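Georgiev Reader's Edition: The Complete Short Prose of Markosside
Grustero Press
Hardcover, 4 volumes in slipcase

Overview

The Georgiev Reader's Edition collects all the short prose of the writer who signed himself Markosside. It includes the early newspaper sketches, the harbor stories, the two unfinished novellas and the late notebooks. The text was prepared by Biljana Perić and Lejla Vasić from the manuscripts and first printings held in the Georgiev family papers. Most of it has been out of print in English for two generations, and nearly a third of the sketches have never been translated before.

The translation is by Nikola Mujić, with the verse passages in the notebooks by Selma Halilović.

About the author

Markosside was the pen name of a customs clerk who wrote in the evenings and published very little under any name while he was employed. He was born in a river town, the second son of a grain merchant, and was sent to a commercial school at the age of eleven. His father expected him to join the business. He did so for one winter, kept the books badly, and left for the coast, where an uncle found him a desk at the customs house. He stayed at that desk for most of his working life.

The first sketches appeared in a weekly paper called Pusinness, a trade sheet for shippers and warehouse owners that filled its back page with light reading. The odd title began as a printer's mistake on the first issue and was kept. Markosside's pieces ran there without a signature for six years. They are short, often under a page, and deal with clerks, porters, widows who rent rooms, and men waiting for ships. The editors have identified them from his own marked copies, and the pieces he did not mark have been left out unless a draft survives in his hand.

His only book published in his lifetime, The Weigher's Daughter, sold poorly. It was printed in a run of 300 copies, and the publisher returned a good part of them to him in crates. He gave them away to colleagues. A second collection was announced and never appeared. Its contents were long thought lost, but the proofs turned up among the family papers with his corrections still on them, and they form most of Volume Two.

In his last years he wrote only in notebooks. These contain story plans, overheard talk, accounts, weather, and several complete stories written straight through without a title. The editors have given the untitled stories their opening words as titles, in brackets.

Contents by volume

Volume One: Back Page Sketches. All the signed-off pieces from the weekly paper, in order of printing, followed by the drafts. Introduction by Biljana Perić.

Volume Two: The Weigher's Daughter and the Second Collection. The published book in its first edition text, and the proofs of the second with the author's corrections taken in. Rejected readings are given in the notes.

Volume Three: Novellas. "The Ice Warehouse" and "A Room Facing the Yard," both unfinished. Where the author left more than one version of a chapter, the later one is in the main text and the earlier one in the appendix.

Volume Four: Notebooks. A full text of the notebooks, with the household accounts shortened. Includes a chronology, a list of first printings, a map of the harbor district as he knew it, and an index of persons and places for the whole set. 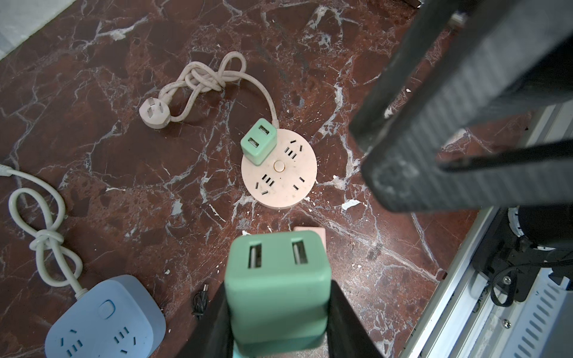 The page numbers run on through all of the volumes, so that a reference in the index needs only one number. The set comes to 1,029 pages of text, not counting the front matter, which is numbered in Roman numerals in each volume.

Notes on the text

Spelling of place names follows the author's own use, even where he changed his mind. The harbor street where most of the late stories are set has three different names in the manuscripts, and all three are kept. A table in Volume Four shows which is which.

Money, weights and measures have been left as they are and explained in the notes. Dialect speech was a harder problem. Mujić has translated it into plain, slightly shortened English and has not tried to match it with any regional speech in the United States. Readers who know the older translation by Tiburcio Jaramillo will see a large difference in the porters' scenes. Jaramillo's versions of four stories are reprinted in the appendix to Volume Two for comparison.

Notes are at the back of each volume and are keyed by page and phrase. There are no note numbers in the stories themselves.

Physical details

Binding: dark gray cloth over boards, sewn, with ribbon marker
Slipcase: paper-covered board, title on spine side only
Paper: acid-free, cream
Type: set in 11 point, notes in 9 point
Illustrations: manuscript pages in black and white, Volumes Two and Four; fold-out map, Volume Four
Print run: 1,000 sets, not numbered

Availability

The set is sold complete. Volumes are not available one at a time in hardcover. A paperback of Volume Two, with a shorter introduction and no textual notes, is planned for January and will be listed on its own page.

Sets ship flat in a double carton. Please check the slipcase corners when the parcel arrives and write to the orders desk within two weeks if there is damage. We replace damaged slipcases without asking for the books back.

Libraries and standing-order customers receive the usual discount. Course instructors may ask for an examination copy of the paperback once it is out, but we cannot supply the hardcover set for that purpose.

Permissions

Requests to reprint single stories or to quote from the translation should go to the permissions desk at Grustero Press. Please give the title, the page numbers and the length of the passage. The manuscripts themselves belong to the Georgiev family, and requests to reproduce manuscript pages are passed on to them, so allow extra time for a reply.

Corrections

The following slips were found after printing. A loose sheet listing them is included in sets now being shipped.

Volume One, contents page: "The Lamp Lighter" should read "The Lamplighter."
Volume Two, notes: the entry for "salt scale" belongs to the page before the one given.
Volume Four, chronology: the uncle's death is placed a year too early.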